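"Der Deckel ist immer woanders"
Raghda Haddadin räumt fremde Küchen auf. Gespräch über Dosen, Tischdecken und das Fach ganz unten

Termin war kurz, zwischen zwei Kundinnen. Raghda Haddadin kommt mit zwei Taschen, stellt sie ab, redet schon. Seit sieben Jahren macht sie das, erst nebenbei, jetzt mit eigenem kleinen Betrieb, Prarow heißt er. Küchen, Speisekammern, manchmal ein Keller. Keller ungern.

Womit fängt sie an? "Mit den Dosen. Immer Dosen. Die Leute wollen, dass ich mit den Gewürzen anfange, weil man die sieht. Aber das Chaos sitzt unten, im Dosenfach." Alles raus, auf den Tisch, Tischdecke drunter, damit es nicht so klappert. Dann Deckel suchen. Was keinen Deckel hat, kommt auf eine Seite. Was nur Deckel ist, auf die andere.

Und dann? "Dann wird diskutiert." Sie lacht. Eine Kundin hatte 100 Stück, gezählt hat die Kundin selbst, nicht sie. Behalten hat sie 11.

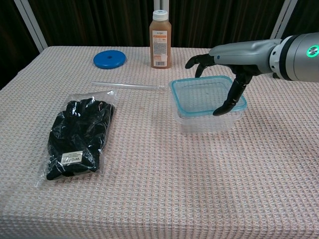
Durchsichtig muss es sein, sagt Haddadin, da lässt sie nicht mit sich reden. "Wenn ich nicht reingucken kann, mach ich die Dose nicht auf. Und nach zwei Wochen will ich sie erst recht nicht mehr aufmachen." Eckig statt rund, wegen der Ecken im Kühlschrank. Farbiger Rand ist ihr egal, manche Familien sortieren danach, eine Farbe pro Kind. Funktioniert mal, mal nicht.

Schwieriger: die Einzelteile. Deckel von Trinkbechern zum Beispiel, die mit dem Loch für den Strohhalm. "Der Becher ist längst weg, der Deckel bleibt. Keiner traut sich." Sie legt so was in eine Kiste, Datum drauf, und kommt zwei Monate später wieder. Wird selten was rausgeholt.

Saftflaschen auch so ein Thema. Leere Flaschen, ausgespült, für irgendwann. Rima Harb, ihre Kollegin, hebt selber welche auf, für Salatsoße. Darüber streiten die beiden seit Jahren. "Rima sagt, man muss die Leute auch lassen. Stimmt ja. Aber zwei reichen." Volle Flaschen kommen bei Haddadin nach hinten, angebrochene nach vorne, Etikett zum Gucken hin.

Die Tischdecke bringt sie mit. Waffelstoff, waschbar, verzeiht Flecken. Früher hatte sie Wachstuch, da rutschte ihr alles weg und das Abwischen dauerte dann doch länger als gedacht. Muster besser keins oder ein kleines, sonst übersieht man die kleinen Teile, Dichtungsringe vorallem.

Was kostet der Spaß? Sie winkt ab, kommt drauf an, wie groß die Küche ist und wieviele Leute mitreden. Im Juni will sie einen Kurs geben, nur Dosen und Kühlschrank, ein Vormittag. Raum steht noch nicht fest. Anmelden bei Rima.

Dann klingelt das Telefon, die nächste Kundin, Speisekammer. Taschen wieder hoch. Die Tischdecke nimmt sie unter den Arm.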